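Ticket: Iron trips the sockets, but only when it feels like it
Status: Closed (reopened once, closed again)
Raised by: Rawiri Rewi, flat 5, Tovstead House
Handled by: Régis Jacquet, building maintenance desk
Category: Electrical / sockets / other

Opening message, Rawiri

Hello. The sockets in my back room go off when I iron. Not every time. It can manage a whole tea towel without incident and then take out the room halfway through a shirt, along with the lamp, the radio and the router, so that the first I hear of it is silence and the second is my daughter shouting from upstairs that the internet has died.

The iron is a Balis steam iron, bought in May. I have reset the switch in the cupboard each time and it stays up until I iron again. The kettle is on the kitchen circuit and behaves itself. Please could somebody have a look.

Reply, Régis

Thank you for your ticket. Please stop using the iron for now. A few questions first. Which switch in the cupboard goes down, the wide one with the test button or one of the narrow ones? Is anything else plugged in at the same time? Have you tried the iron in another room?

Reply, Rawiri

The wide one with the button. It takes the hall sockets with it, which I had not noticed because I keep nothing in the hall but a bicycle.

Also plugged in: lamp, radio, router, and a fan heater I would describe as seasonal. I haven't tried another room. You told me to stop using the iron, so I have stopped, and am going about looking like an unmade bed.

Reply, Régis

Understood. If it is the wide one, something is leaking current to earth. It could be the iron, the heater, the extension lead or the wiring. Please unplug everything in the back room, reset the switch and leave it overnight. Then plug things back in one at a time, an hour apart, leaving the iron out. Write down what happens.

Reply, Rawiri

Log as requested.

Overnight, nothing plugged in: stayed up. Slept badly, no radio.
Lamp: fine.
Router: fine. Cheering from upstairs.
Radio: fine.
Fan heater: fine, and the room is now 33 degrees.
Extension lead with nothing in it: fine.

So everything I own is innocent except the one thing I'm not allowed to plug in. I need a pressed shirt for a christening in Stultau, so I would be grateful for a quick verdict.
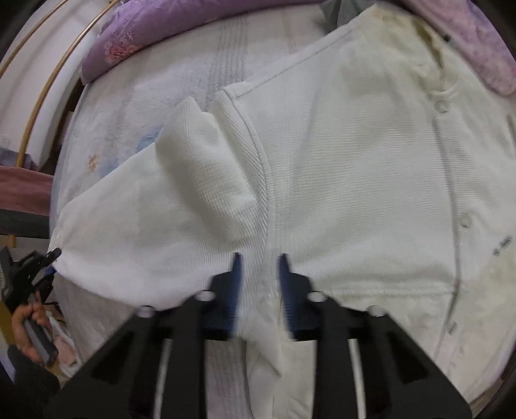
White shirting, fine rib, wide sleeve. Awaiting a decision from maintenance.

Reply, Régis

I came by on Wednesday with the tester while you were at work (your daughter let me in). Findings:

Sockets in back room: wiring sound, earth good.
Wide switch: trips at the right level and in the right time. Not faulty.
Extension lead: passed.
Iron: passed cold. Failed the insulation test after 2 minutes on full steam.

That explains the tea towels. You are finished with those before the iron has properly warmed up. Water is most likely getting past a seal near the heating element. The switch has been doing its job the whole time. Please do not use the iron again. I have put tape over the plug.

Closing the ticket.

Reply, Rawiri

Thank you. I found the tape. I also found the word NO written on it, twice, which seemed thorough.

Can I ask for the ticket to be reopened? I borrowed an iron from the Guérin household across the landing and the sockets have gone off again.

Reply, Régis

Reopened. Is it a steam iron? Where did you plug it in?

Reply, Rawiri

Dry iron, older than both of us. Plugged into the extension lead in the back room. The narrow switch went this time, the one marked SKTS REAR. The wide one never moved.

Reply, Régis

Different fault, then. A narrow switch points to overload or a short. Was the fan heater on?

Reply, Rawiri

It was on.

Reply, Régis

At full?

Reply, Rawiri

It only has the one setting that works.

Reply, Régis

An iron and a fan heater off the same lead is too much, and that circuit is an old one on a small breaker. Please turn the heater off while you iron, and plug the iron straight into the wall. Throw that lead away if the plug is at all brown or soft. We carry a heavier one at the desk, you can sign for it.

I will put the rear circuit down for the next round of upgrades. There are 400 flats on the list, so I wouldn't wait in for it.

Reply, Rawiri

Heater off, iron in the wall, whole shirt done in one go with the radio on throughout. The lead's plug was slightly brown, so it has gone, and I'll be down for the other one after work. Borrowed iron returned across the landing.

You can close it. The Balis is going back to the shop with your tape still on.

Resolution, Régis

Two faults. Iron failed insulation test when hot, tenant to return it. Rear socket circuit overloaded by heater and second iron, tenant advised. Replacement lead left at desk under flat 5. Closed.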